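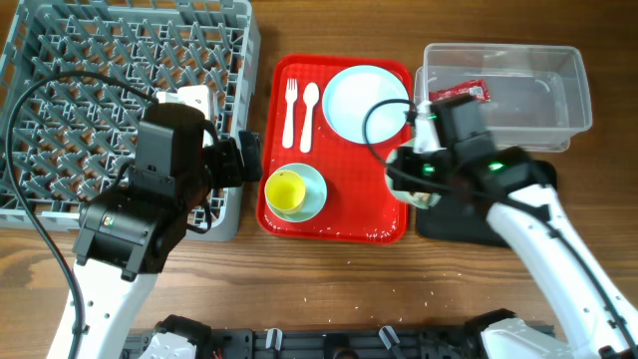 The two-arm bench with the tray, rack and bin set out

Call for participants: Betomon student robotics project, Flasgate

The Betomon project is looking for 13 students to join its table-clearing group for the coming term. The group works with a pair of robot arms fixed to a rail at the edge of a table. The task is to clear a used meal tray: cutlery, cup, saucer and plate to the dish rack, rubbish to the clear bin. We do this by guiding the arms by hand controls, recording each run, and then training a program on the recordings.

You do not need to have worked with robots before. Some Python would help, but we also need people who will set out trays, run the arms, check recordings and keep the log up to date. Those jobs take up most of a session and everyone does a share of them, including the people who mainly write code.

What you would be doing

Sessions last 4 hours, with a break. You work in pairs. One person drives the arms and the other resets the table and writes up the run. You swap at the break. New members spend their first two sessions on the driving controls before any of their runs are kept.
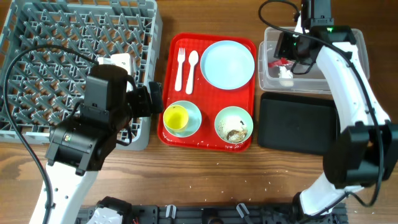
Light plastic tableware is harder to handle than it looks. A fork lying flat on a tray gives the fingers very little to hold, and a cup can tip if the grip comes in too low. Leftover rice is part of the task as well, so expect to sweep up at the end. Patience matters more than speed -- a slow, clean run is worth more to us than three quick ones.

By December we want a full set of recordings good enough to show at the Vaher student contest in Skostville. The contest team will be picked from people who have come regularly. Travel to Skostville is paid for those who go.

Who can apply

Any student aged 16 or over who is enrolled at a school or college in Flasgate. If you are under 18 we will need a form signed by a parent or guardian. The workshop is on the ground floor and has step-free access. Long hair must be tied back and loose sleeves rolled up while the arms are powered.

There is a joining fee of £25 for the term, which covers workshop costs. It can be waived -- tick the box on the form, you will not be asked for details.

How to apply

Pick up a form from Room 31 or ask your course office for one. Tell us in a few lines why you want to join and which sessions you can make. Forms must be back in Room 31 by October 4, 2019. We will reply to everyone who applies.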